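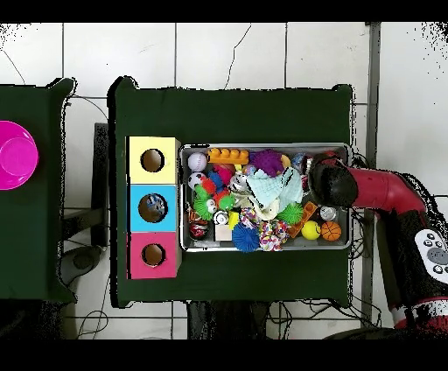

According to Adalberto Camargo, the worst fault a sorting cell can have is the one that looks like a bad grasp. His remark came during the review of our maintenance log at Astesville, and it shaped the way the rest of this section is organized. Of the 2993 pick attempts recorded in the first work period, a large share of the failures had been marked as grasp errors by the operator on shift. On a second reading, many of these entries followed a change to the cell itself: a table moved during cleaning, a cable pulled tight, a finger pad left on past its service interval.

4.2 Layout and Upkeep of the Picking Cell

The cell, referred to here as Skondach, consists of one arm and a fixed work table on a tiled floor (Figure 3). Mixed objects are presented in a gray bin, and the three colored boxes beside it, each with a round opening in the top, serve as targets. The object set was chosen to vary in stiffness and surface. It includes spiky balls, toy bricks, folded cloth, a can, and a baseball. Soft items such as the pompom place little load on the gripper but shed fibers, and these collect at the base of the fingers.

Figure 3. The Skondach cell, with the gripper over the upper right part of the bin and the target boxes in a row to the left.

The position of the bin relative to the arm base is checked at the start of each shift. The operator moves the gripper to four taught points above the rim and compares the stored values with the measured ones. If any point differs by more than 7 mm, the table is returned to its floor marks and the check is repeated. The target boxes are checked in the same way, using the center of each opening. No software offset is applied to correct for a moved table. Offsets were allowed in the early weeks of the project and proved hard to trace later, as several had been entered on top of one another.

Finger pads are wiped after every 600 cycles and replaced after 800, whatever their apparent condition. The shorter interval was set by Poul Brøndum after wear tests at the Irex workshop, where pads that passed a visual check had already lost much of their grip on smooth objects. Fibers are removed with a soft brush while the arm is powered down. Compressed air is not used – it drives the fibers further into the finger joints.

Cables call for more attention than the arm itself. Loops lying on the floor near the table are inspected by hand for flat spots, and the connectors are reseated each September during the yearly service. One intermittent fault, first noted on 15/04/2024, stopped the gripper from closing fully when the arm reached toward the far side of the bin. The gripper was exchanged twice before the fault was found in a connector. The Vídalín procedure, which had been followed up to that point, lists the gripper first in its order of checks. The revised order begins with the cables, then the pads, then the taught points, and only then the gripper drive.

All upkeep is entered in the same log as the pick attempts, with a shared clock. Entries made from memory at the end of a shift are flagged and left out of the analysis in Section 5.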